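The Flat on Clalside

1

Nelli Nieminen got to her aunt's kitchen on Friday at eight in the morning. The rent was paid to the end of June and the landlord, a man named Dobson, wanted the keys by then. He had called twice.

She had expected to start with the cupboards. She started with the floor, and when her knees hurt she stopped and made coffee.

"You could leave the pots," Aatos said. "Somebody would take them."

"She'd ask where they went."

He looked at the wok and the frying pan sitting on the burners, and the rice cooker by the wall, and didn't say anything more about it.
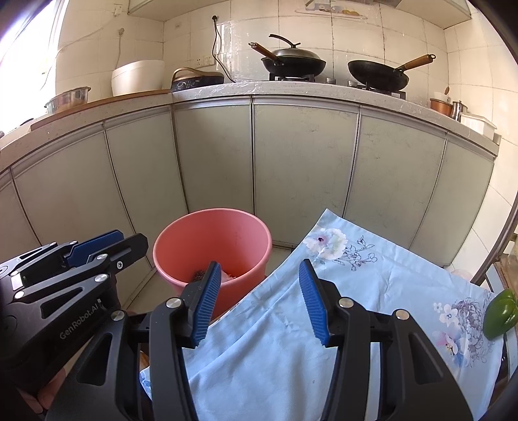
2

The blue cloth with the big flowers was older than Nelli. Her aunt had bought it in Povham the year she got married, and she had asked for it by name - the flower one, not the plain one.

Nelli moved the green pepper to the counter. She shook the cloth out the window and folded it into a square.

"Is that going in the box?" Aatos asked.

"No. I'll carry it."

She put it in her bag and went back for the pink bucket.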